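**Week 9 handout: the Wetik hand-held gripper kit**

Bring this on 12/16/21. We compare it with the Gellow kit from July.

The brochure promises "any home, any task." It was clearly written by someone standing up. Under-sink work is where we mark the kit, since a wrist that behaves nicely over a table has to fold itself around a door and a hinge. 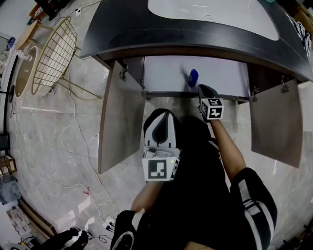 *Fig. 2. Reaching for the blue bottle, vanity doors open.*

Look at the marker cube just below the jaws. Tracking needs a clear view of it, and cabinets are not generous with views. Wetik calls this "a minor consideration" on page 58 of the manual.

For Thursday:

- Read Dobson, section 2, on marker placement.
- Sketch one cube position you'd try instead.
- Price it. The budget is $50, and tape counts.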